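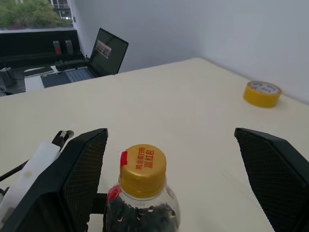 Bottle with gold-colored cap and a roll of yellow packing tape, on a cream-white table.

Mailing dry granular goods in a reused drink bottle
Flindusville Community Help, Home and Mailing section

Posted by Pendik_Office
Our residents' association stores a dark granular planting material in clear plastic drink bottles and wishes to mail several of them to a partner garden in Gristdale. The bottles have ridged screw caps and hold 600 ml each. We have yellow packing tape on hand and no other supplies at present. Is it sufficient to tape the cap to the neck, or should the contents be moved to a different container? We would also like to know whether the original printing on the caps and the drink labels must be removed before mailing. The parcels are to leave in March.

Sheehan Mailroom
A reused drink bottle is acceptable for dry material, provided that it has been washed and allowed to dry fully with the cap off. Please proceed as follows.

Fill the bottle to a point below the shoulder and wipe the threads with a dry cloth. Grains left on the threads will prevent the cap from seating. Tighten the cap by hand, then wind the tape around the side of the cap and down onto the neck in one continuous strip, overlapping the start by at least an inch. Where a pull tab or a piece of seal remains on the cap, trim it first, as tape does not lie flat over it.

Place each bottle in its own sealed plastic bag and stand it upright in a carton with paper packed firmly on all sides. The tape is intended to keep the cap from turning. It should not be relied upon to contain a spill.

Promotional printing on a cap may remain. The drink label should be removed or covered, and a plain label stating the actual contents should be applied to the body of the bottle. Planting materials may be subject to separate rules at the destination, and the sender is advised to confirm these with the carrier before sealing the carton.

gristdale_allotment44
We received bottles packed this way last year and one had opened. The tape was only across the top of the cap, not around it. Please also use a box that is not too large.

Flindusville Stores Desk
The first reply is correct in most respects. For quantities above three or four bottles, this office recommends heavy resealable bags in place of bottles, as they weigh less and fill a carton more evenly. Clear packing tape and yellow packing tape are equally suitable for closing the carton. Press the tape down along its full length, and do not place it over the address label if the ink is likely to smear.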